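December 7, 2024
Posted by: bench 2 notebook

Verner two-arm kit, review loan, day 5. Writing this quickly before the building gets locked. Bondidard want a yes or no on the purchase before the loan runs out and I still don't have one.

Setup first. Unpacked and bolted down on day one, no trouble, bolts all there for once. Manual is thin. The bit on homing both arms together is wrong, or written for an older firmware: it says left then right, and if you do that the right one faults out and you have to power cycle. Right then left works every time. Have told Brarneo (they're the reseller), ticket open, no answer yet. Calibration took 18 minutes the first time and much less after that, once I stopped redoing the table plane every go.

Teaching by hand is the good part. Stiffness drops off smoothly when you hold the button, no lurch. Much nicer than the Zakaria arms we tried in July, which fought you all the way.

Task is mugs. Pick, carry, put down on the rack, put down on the table, repeat with the two arms taking turns or both at once.
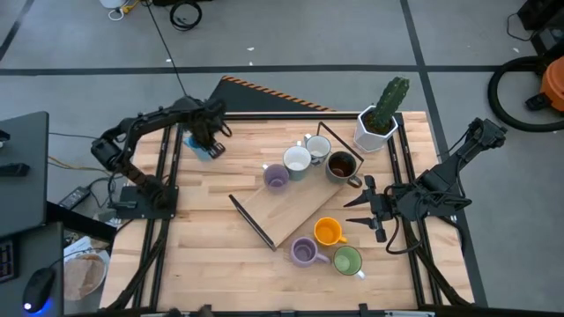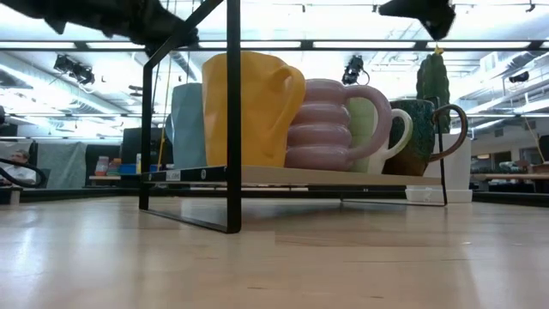
Fingers are the weak point and I'd want them swapped before we paid for anything. The supplied pair is hard and narrow, fine on a rim, poor on anything that wants holding round the body. Handles are the real test though. Grip planner in the Verner software assumes one plain loop and offers you a single handle width for the whole session. Useless on a set like ours: the big yellow-orange mug has that broad angular handle that tapers down to the body, and the pink one next to it on the shelf is a thick loop with the pale green mug's handle sitting partly behind it. One number won't do for those. Have been setting width per mug in the script instead, which works but the supplier's demo implies you never have to touch a script. Ask about this on the call.

Also ask whether the planner can be told about uprights. At the moment I've put the rack in as a solid block and it plans miles round it, slow and a bit daft. Taking the block out is asking for a knock.

Cables. Wrist cable is too short for the far reach if you route it the way the manual shows. Rerouted mine outside the elbow, seems ok so far, check for rubbing on Monday.

Noise fine. Heat fine, had a hand on the shoulder joints after the long run and they were warm, no more. Logging is decent, files open without their viewer. Timestamps on the two arms drift apart over a long session tho, need to measure properly and not just grumble.

Cost: quote is 3,000 for the year's support on top of the hardware, and it isn't clear if spare fingers come under that. Get it in writting.

To do
- 4 more long runs with the rack, same script, no fiddling between
- soft finger pads, see if the old set fits the mount
- chase Brarneo on the homing ticket
- drift test, both arms still, leave logging over lunch
- try it without the solid block, low speed, hand on the stop

Leaning yes if the fingers get sorted. Script is saved in the shared folder under mugs_b, don't run mugs_a, it's got the old table height in it.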